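Prolora walking tour handset: setting up for the Estholm old town walk
Section 3: Before you set off

Right, so you've picked up your handset from the kiosk at Mostyn Gate and you're itching to get going. I was too, the first time! I wrote this section after walking the whole Estholm route with the thing round my neck, so these are the steps in the order I'd do them, and they don't quite match the order on the little card in the pouch.

1. Hold the side button until the screen lights up. It's slow. Mine took long enough that I thought I'd been given a dud and pressed it again, which switches it straight off. Press once, hold, let go when you see the Prolora logo.

2. Pick your language, then pick your walk. There are 3 on the list: Harbour, Old Town and Cathedral Hill. For this guide you want Old Town.
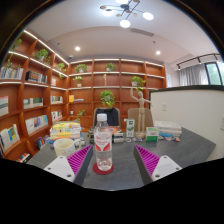

3. Plug in the earpiece before you touch the volume. The handset remembers whatever the last visitor had it on, and some of them must have had it on very loud indeed.

CAUTION: Keep one ear free when you cross Tanner Street. The trams are quiet and they come round the bend quicker than you'd think.

4. Stand on the brass plate outside the gate and wait for the green dot. The handset is finding out where you are, and it does this much better in the open than under the arch (I tried both). If the dot stays amber, walk towards the fountain and give it another go.

Note: the dot also goes amber in the covered market. Leave it alone there. The commentary carries on by itself and catches up with you when you come out by the fish stalls.
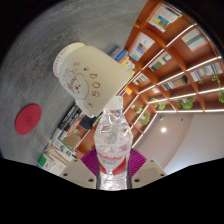
One visitor wrote in the kiosk book that the dot stayed amber for us all the way to the guildhall, and we only got the story of the bell when we were already halfway down the steps. I've had that happen as well. Press the back arrow twice and you'll get the bell story again from the start, and it's worth hearing.

5. Choose "Follow me" or "Let me wander". I prefer wandering, because the guided setting marches you past the bakery on Cooper's Row without so much as a pause. With "Let me wander" each stop starts when you come within 10 metres of it, in any order you like.

6. Check the battery. A full one does the walk with plenty left over, even if you stop for lunch. 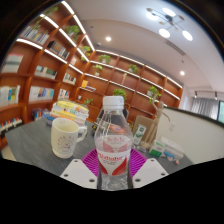

7. Download the map if you'd like it on your own phone too. You'll need the Cidex app for this, and it's best done on the kiosk wifi. Type in the code from the back of your handset, tap "Old Town", and let it finish before you leave the square.

Note: the map runs to 100 or so little pins, and most of them are cafés and benches. Tap the filter at the top and untick everything except "Stops" or you'll never find the next one.

8. Put the strap on. Please do! The cobbles by the old mint are murder on anything you drop, and a lost or broken handset comes out of your deposit.

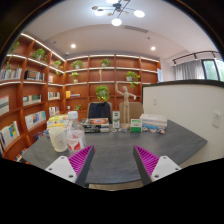
If the sound cuts out partway round, try the earpiece first and give it a half turn in the socket. Still nothing? Hold the side button and the back arrow together until it restarts. You'll lose your place, but you can pick the stop again from the menu.

Handsets go back to the same kiosk, or into the green box at the ferry landing if you've finished down that end. Take your earpiece out first and put it in the pouch. The kiosk shuts at six (five until the end of March), and the green box is open all hours.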